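Bisht Opens Comparison Trial of Two Hand-Held Grippers for Kitchen Work

Pullero and Faltusero finger pads to be tested side by side in ordinary home kitchens

For release 03/11/2025

Bisht, a small testing workshop for robot hands and controllers, has opened the main stage of its comparison trial between two sets of finger pads, the Pullero and the Faltusero. Both sets are made to fit the Grulex hand-held gripper, a tool which a person carries and closes by hand while a camera on the tool records every grasp. The recordings are later used to teach a robot arm the same movements.

The trial will collect 2000 grasps in home kitchens, divided equally between the two sets of pads. A first stage of 195 grasps was finished in July, and its purpose was only to check the method. Results of that first stage will not be published, as the lighting and the order of the tasks were changed afterwards.

"Many grippers look very good on a clean bench with one cube in the centre," said Otis Strickland, who leads the trial at Bisht. "Our customers do not have such a bench. They have a counter with cloths, a rack, bottles and a socket in the wrong place. We wanted to compare the pads where they will be used."

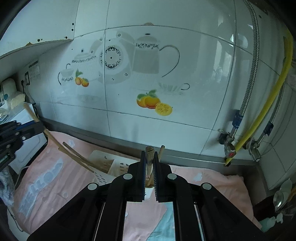
Finger pads are the part of a gripper that customers ask Bisht about most often, and also the part for which it is hardest to find a fair comparison. A soft pad can hold a spoon well and then fold when it meets the rim of a cup. A hard pad keeps its shape but can let a round handle turn. For this reason the trial gives much weight to thin, long objects, such as the wooden chopsticks lying across one side of the counter and the one leaning out of its white holder between the tool and the tiled wall. The ridges on the dark blue pads run against such objects in different ways depending on the angle of the wrist, and the operator is asked to approach each object from the front and then from the side.

Each grasp is marked as held, slipped or missed. A grasp counts as held only if the object is lifted, carried to a second place and put down without turning in the fingers. The operator does not decide the mark. It is given later by two reviewers, who work from the recording and are not told which pads were fitted. When the two do not agree, the grasp is put aside and reported separately -- it is not removed from the total.

The camera position stays the same for both sets of pads. Bisht had considered moving it closer to the fingers, but in the first stage the closer view lost too much of the counter behind the object, and the reviewers found it difficult to judge where the object had been standing. The wider view has its own weakness. Glossy tiles and steel surfaces give reflections, and these will be noted in the results for every kitchen.

"I would like to say already which pads are better, but it would not be correct," Mr. Strickland said. "At this moment I can say that they fail in different places. For a customer this is maybe more useful than one number."

The published results will include the full list of objects, the written instructions given to operators and the wear measured on each pad at the end of the trial. Controllers are outside this comparison, and Bisht plans to treat them in a separate program.

Owners of a Grulex tool who wish to repeat the test in their own kitchen may ask Bisht for the task sheets, free of charge. Requests should state which version of the tool is used and whether the fingers are original or replaced.

Media contact: Otis Strickland, Bisht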